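Apr 11, 2024

Quick one before bed. Phone died again at lunch, 306 charge cycles according to the settings page and it's already down to half a day. Was at 40-something percent leaving the house. Then the gray screen, then nothing. Had to borrow a cable from Mitiku, whose plug doesn't fit mine, of course, so he dug out an adapter from a drawer.

Spent the whole ride home reading about the new Nesby. Want it. Don't need it. The Nesby 6 has the bigger battery but they dropped the headphone jack, and I use the headphone jack every single day, I don't care what year it is. The Wurell keeps the jack and has a worse camera. Everyone in the comments says get the Wurell. Everyone in the other comments says wait for December.

Wait for December and then what. Same thing next December.

Mitiku Birhane's opinion, since he gave it to me for the whole of lunch: replace the battery, shut up, keep the phone. He's had his for six years. Screen has a crack across the corner and he types around it. Says the shop on Beyene does batteries while you wait. Called them at 5, no answer, call agian tomorrow.

Things I'd miss if I switched:
the jack
the back button where my thumb expects it
the case, which I only just bought, stupid
all my alarm sounds (can you move those over? look up)

Things I would not miss: storage full message. Every day. Deleted four apps this morning and it came back by the afternoon. Moved the old videos to the laptop, took forever, the transfer quit partway and I don't know which ones made it so now I have duplicates of half of them and I'm scared to delete either set. Do this properly on the weekend. Write down which folder!!

Also Corkero still hasn't sent the trade-in quote. The website says instant. It's been since yesterday. I put the condition as "good" and then felt guilty and changed it to "fair," maybe that reset it.

If quote is decent, Wurell. If it's insulting, battery. Think that's teh plan.

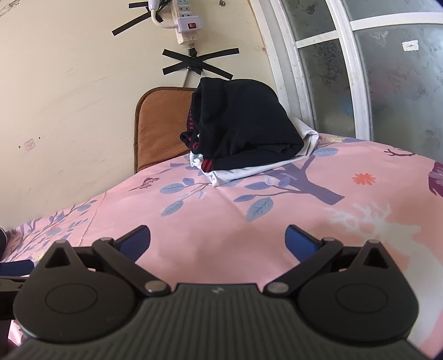
Although if the shop wants silly money for the battery then I'm back to the Nesby and a dongle, and I lose dongles. Lost two last year. Ask for the price first, before handing the phone over. And back up the contacts tonight, it's on 11 percent, go plug it in now.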